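Quick one because I have to be out the door by 2.

So the move. Week two in Brodalton and I still can't find the can opener. Or the other lamp. Boxes in the hall, boxes in the tub (yes the tub), one box marked MISC that I'm scared of.

Rent went up at the old place, that was the whole reason. Another 352 a month, no thanks. Found this one on a Saturday, signed before dinner. Smaller, but the windows are great and there's a bakery, Urrutia, right at the end of the block. Been there way too many times allready. Get the seeded rolls.

Things I'd do diffrently:

Start packing in June, not the night before. Label the SIDES of the boxes, not the tops. Keep one bag out with sheets, towels, phone charger, toilet paper. Don't move books in big boxes, my back is still mad at me.

Got rid of a ton of stuff too. Four bags of clothes, the wobbly chair, most of the kitchen drawer. Kept a knife, a pan, a cutting board, couple of bowls. Been cooking fine with that. Eggs mostly. Soup.
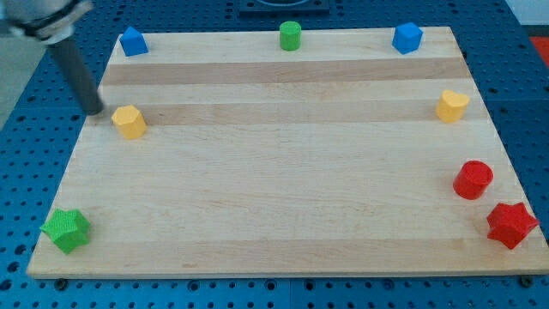 Internet is still not on. Tuvov says Thursday, they said that last week also. Writing this off my phone so sorry for the typos, will fix later, probly won't.

Neighbors seem nice. Somebody upstairs plays the trumpet, only the first half of one song. Landlord wants the hall cleared by the weekend so guess what I'm doing tonight.

Ok gotta run, bus.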